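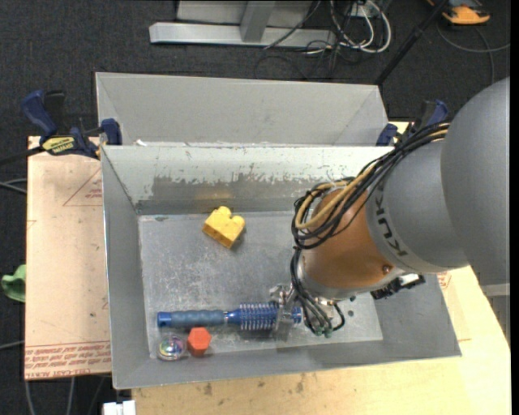
A blue hairbrush and a yellow toy block in a gray metal bin.

Notice to the Residents of Conder

The Office of Tides regrets to inform residents that the sea will not return this January. Around 900 households are affected. Boats left standing on the harbor floor must be registered at the Mesoro desk before 4 in the afternoon.

Tatiana Baláž, Keeper of the Lower Steps, has asked that her objection be recorded. She states that she heard waves beneath her kitchen on 7 nights and that the Office declined to send a listener. The objection is recorded.

Residents who hear water are requested to write down the hour and keep their windows closed until the Office replies.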